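Nigel Ellwood
Robots, sims, too much coffee

OK, I've had the Pakidness yard pack running at home for long enough to have opinions, so a thread! Short version: I like it a lot, there are a couple of things that bug me, and I'd get it again.

For those who missed my earlier posts: Pakidness is an add-on for the Stasteo simulator. You get a two-armed robot, a set of outdoor places, and a recorder that saves what the robot sees and does. You drive it by hand, save the episodes, then train on them. Tandon makes it.

I'm working in the backyard the whole time. There are indoor rooms too, but I've barely opened them. Everyone's data is kitchens! I wanted grass.
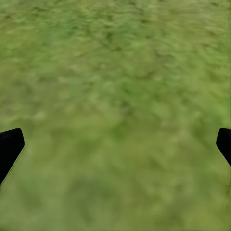

Let me start with the controls, which were my big worry. My last kit had so much lag between my hand and the arm that I'd overshoot every grab and then overshoot the fix. Pakidness feels tight. I run it at 30 frames a second on a very ordinary desktop and the arms go where I send them. The gripper view is plain in a good way: two black fingers wide apart, green all the way out, nothing else in there to chase. I do my warmup in that view now, open, close, open, close, until my hands settle down.

One thing on that. The turf texture goes to mush close up. From a few steps back it's fine, but with a gripper near the ground you're looking at soft green smears. If your policy leans on fine ground detail, try it before you commit. Mine doesn't seem to care.

Setup notes, quickly:
Install took me one evening, and most of that was downloading.
Read the page on scale before you load your own robot model. I skipped it and got arms the size of telephone poles.
The default save folder is buried very deep. Move it on the first day.

There are 21 tasks in the pack and you can write your own with a small text file. I've done most of the built-in ones at least once. Favorite by far is the leaning tree, where you have to bring one arm in to the trunk and work at the bark down low. It sounds like nothing and it is so hard to do well!

What makes it hard is that the trunk slants. Every approach I'd practiced was on something upright, and I kept coming in at the wrong angle and bumping the wrist. Had to relearn where my elbow goes. Great task, whoever designed it, thank you. 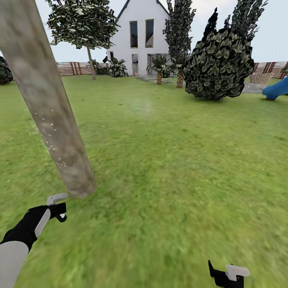 Do you need a headset to use it?

A gamepad or keyboard is enough for all the built-in tasks, and the headset is an optional extra. I started on the gamepad and switched later. With the headset I got smoother paths on the two-arm tasks, and on the one-arm tasks I couldn't tell my own recordings apart.

The yard itself is a real place to be, by the way. You've got a white house with a steep roof, a couple of little palms out front, a wicker chair, a bit of blue slide at the side. I spent my first session just turning around and looking at stuff. No data collected at all, had a lovely time.

It's useful clutter, too. I trained a small policy on episodes that all faced the house, then tested it facing the other way, and it fell apart completely. Fair enough! I recorded more with the robot starting in different spots and it came right back. You couldn't learn that from an empty gray floor.

So vary your start pose from the beginning. There's a setting for it under Episode, and it's off by default. I have no idea why it's off by default. 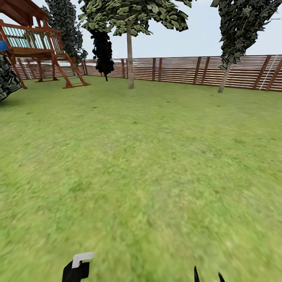
Last edited 5 Feb 2026

From this side you get the play structure with its ladder, the long slatted fence, and a big open stretch of lawn, and this is where I do my driving practice. Plenty of room to turn without clipping anything, and the fence posts are handy for judging how fast you're coming around.

The fence is also my main gripe, sorry, fence. Those slats with the light coming through flicker when the robot turns fast. I notice it more in the headset. Turning up the smoothing helps and costs some speed. Tandon's notes say a fix is planned for April, and I'll post again when I've tried it.

Second gripe: the episode browser. Lovely with a handful of recordings, painfully slow once I'd passed 700. It wants to redraw every thumbnail whenever you delete one. I've started splitting mine into folders of 100 and that's livable.

Third thing, more of a wish. The replay tool plays forward only. I'd love to step backward from a bad grab and see where it went wrong. For now I drag the slider back and overshoot and drag it again. Bit of a pain, but I get there.

Now the good stuff! Contact. Contact is where most of the sims I've tried let me down: the gripper slides through things or bounces off like it's made of rubber. Stasteo handles it well and Pakidness builds on that nicely. When the gripper is up against the bark you get a burst of little white flecks right at the spot, and it's so much easier to tell whether you're on target than squinting at a number in the corner.

You can switch the flecks off for training if you think your policy will cheat by watching for them. I recorded with them on and off and mixed the two. Feels like the safe choice, no proof yet.

Keep an eye on the other arm as well. I get so wrapped up in the one that's working that I let the right one wander, and then it's in all my episodes doing something odd. There's a hold button for it. Use the hold button, Nigel.
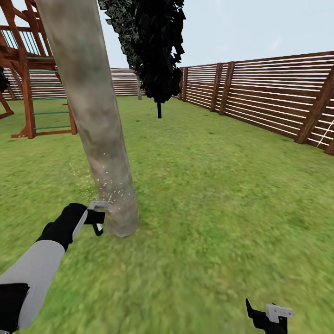

Bergeron replied that the tree task trained much better once the failed tries were left in and labeled, and asked whether I'd been throwing mine out.

I had been, yes! Every one. I went back and recorded a fresh batch with the misses kept, and the policy got noticeably better at backing off and trying again. Labeling is one key press at the end of the episode, so it hardly slows you down. Thanks, Bergeron, that was a great tip.

A few of you asked about bringing in your own props. It works, with simple shapes at least. I put a bucket on the lawn and both arms could pick it up. A garden hose was a disaster and I've deleted the evidence.

Next up for me is the two-arm carry, lawn to house, with the start pose all over the place. If you've got a gamepad layout you like for two arms, please send it my way, mine has me crossing my thumbs.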